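Broltiter abre inscrições para o programa de caixas reutilizáveis Tullo

Quarta-feira, 14 de fevereiro de 2024

A Broltiter tem o prazer de anunciar que já estão abertas as inscrições para o Tullo, o programa de empréstimo de caixas reutilizáveis para armazéns, mercearias e pequenas oficinas, que preparámos com muito carinho ao longo dos últimos meses e que começou a ganhar forma em janeiro, no armazém Gyamfi. Nesta primeira fase colocamos em circulação 1705 caixas de plástico preto, de paredes perfuradas e abertas em cima, daquelas que se pegam pelo rebordo e se levam para onde fazem falta.

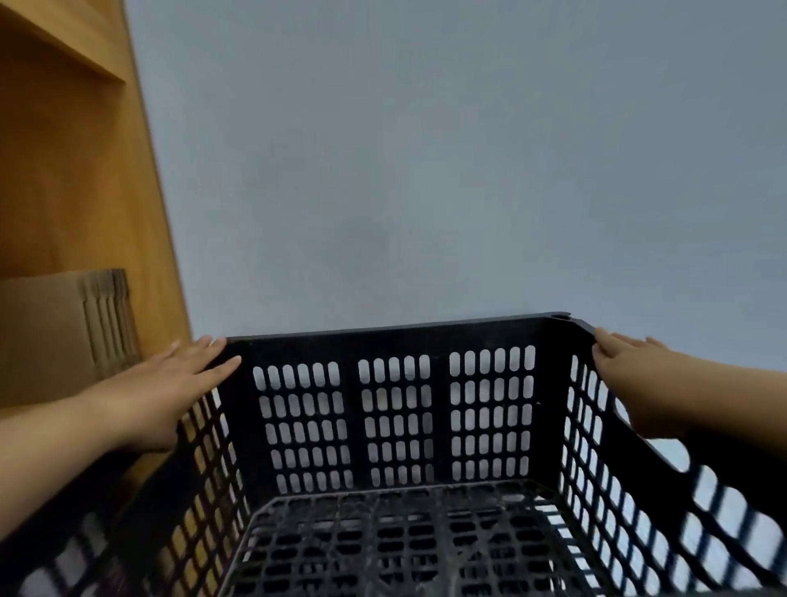 Uma caixa preta perfurada, segura pelo rebordo com as duas mãos.

A ideia é simples e, como tantas ideias simples, deu-nos bastante que conversar! Quem adere recebe as caixas vazias, usa-as durante o tempo combinado para guardar, arrumar ou transportar o que precisar, e devolve-as depois para voltarem a circular. Já se juntaram a nós 117 estabelecimentos, a quem deixamos um agradecimento muito sincero pela paciência com que responderam às nossas perguntas (e foram muitas, bem sabemos).

Antes de cada entrega, as caixas são vistas uma a uma. Pedimos também a quem as recebe que dê uma vista de olhos ao fundo em grelha e às nervuras que o reforçam, e que nos avise se encontrar alguma peça partida, para tratarmos da troca sem custos. 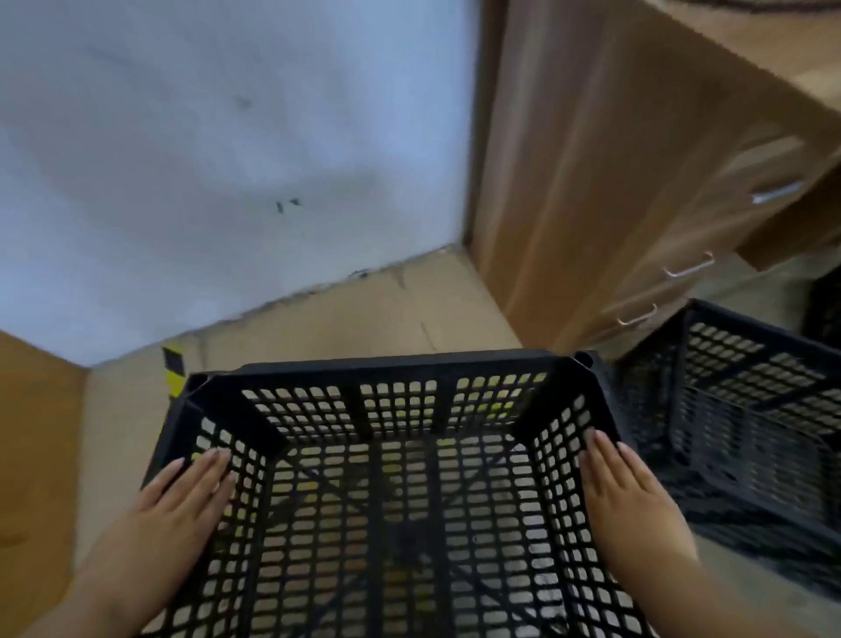
O fundo em grelha de uma caixa vazia, com as nervuras na diagonal.

Quanto à arrumação, o nosso conselho é o de sempre: escolher um canto livre, encostar as caixas à parede e deixar o corredor desimpedido para quem passa. O guia Niko, que acompanha gratuitamente cada entrega, reúne estas e outras sugestões para espaços grandes e pequenos, e esperamos que seja tão útil na loja como em casa.

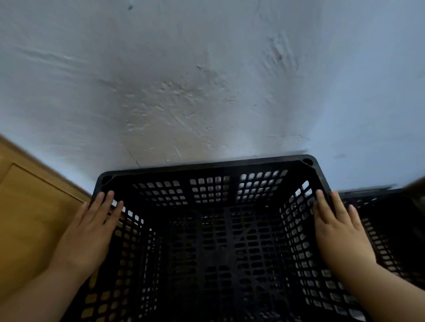 Como aderir

As inscrições fazem-se ao balcão da Broltiter ou no armazém Gyamfi. Há 307 caixas reservadas para novos aderentes, entregues por ordem de inscrição, e quem já participa pode pedir reforço no mesmo local.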